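Ticket: Rigged model explodes after export from Pindden
Opened 7/2/19 by Marina Christodoulou
Assigned to: Kosmas Gkikas

Skirt and hair bones fly off when the model loads in the viewer. Looks fine in the editor. Tested on 2 machines, same result. 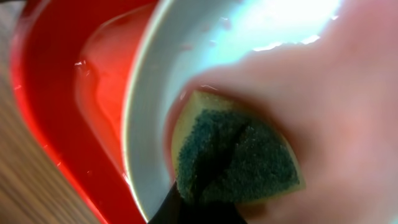 Kosmas: Can you send the export log? Also check the scale box - Pindden writes 200 there if you leave it blank.

Marina: Log attached. Scale was 200. Set it to 1 and the hair stays put now, but the skirt still spins.
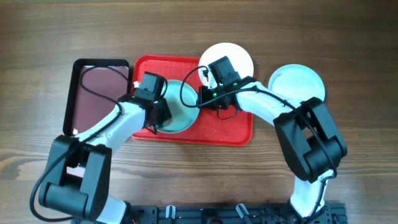
Kosmas: The log shows two skirt bones with the same name, so the physics bodies attach to the wrong one. Rename the second and export again.

Marina: Renamed it and ran 900 frames. Skirt hangs right. Old motion files need the new bone name too.

Status: closed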